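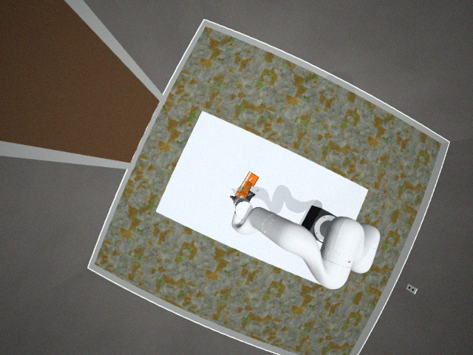
I got back from the Natar open day with sore feet, a tote bag, and a much longer list of questions than I went with. Natar is in Porkcombe, at the far end of the business park, and twice a year (May and now December) they let the public in to see how their household robot work is coming along. I had missed the May one. I was not going to miss 8 December 2024!

My own question going in was simple. Can a machine put the junk drawer away yet? I don't mean vacuum, I have one of those. I mean batteries, screws, the spare dominoes, all the little stuff that lives in a heap at our house and that I would happily pay somebody to deal with.

There were 29 of us in the afternoon group. The tour starts in the simulation room, where the chores get tried on screen long before any real arm does them. I expected to be bored in there and ended up staying until I was herded out. The chore on the big monitor was small-parts storage, one arm and one sorting tray on a white table, and you could watch it from overhead, from the side, or right down at the gripper.

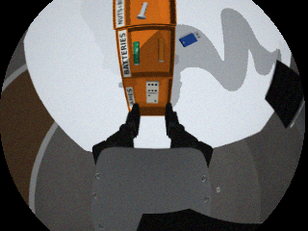

Simulation room, gripper view: the organizer with its BATTERIES and GAMES labels.

I loved the labels. Our guide said they matter a lot, because a robot that can read where things belong doesn't have to be taught your particular house. She also said picking the right bin is the easy half. Getting fingers in between thin walls without bumping anything is where the hours go, and they run a task 90 times in simulation before they'll book time on the hardware.
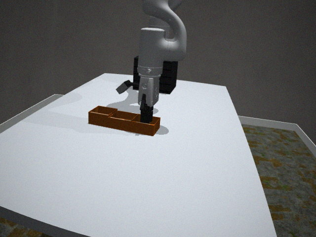
The hardware hall is across the yard. Two other outfits had tables in there as guests. Stestness is working on dish racks, plastic plates only for now, and their arm loaded a rack of them while we ate our sandwiches. It was slow. I timed one plate at 40 seconds, and a boy near me asked if it was broken. But it got the plate in the slot, backed off, and went for the next one, and I caught myself cheering for it under my breath.

Masson had the shop-floor table: picking brackets out of a bin and laying them on a belt. That one is much further along, and I'd say it's ready for a real day's work if the brackets are all alike. When somebody from our group dropped a different bracket in the bin, it stopped and waited for a person. The Masson people seemed pleased about that. Stopping is what they want it to do.

There was a Q&A at the end, with coffee. I scribbled down the one I cared about most.

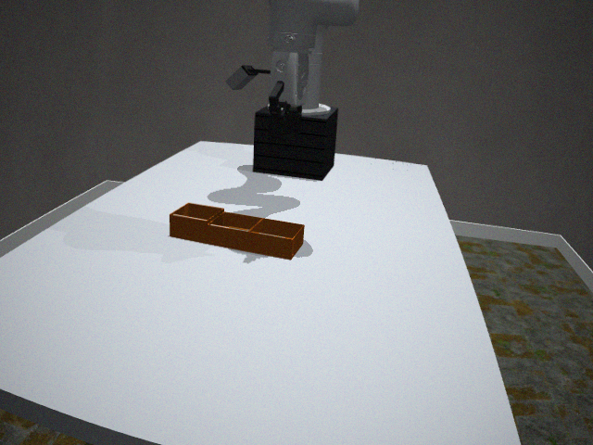
When could I have one of these tidying a drawer at home?

Several years, was the reply. A fixed arm over a clear table can manage a short list of known items today, but a real drawer has tangled cords and things the robot has never met, and it would still need a person nearby.

Fair enough. I'm still thrilled with what I saw. Parking is free but the lot fills up early, and the walk over from the overflow field is muddy, so wear boots. Admission was free too. The whole tour took 90 minutes, plus however long you hang around the Stestness table afterward. I've already asked to be put on the list for May.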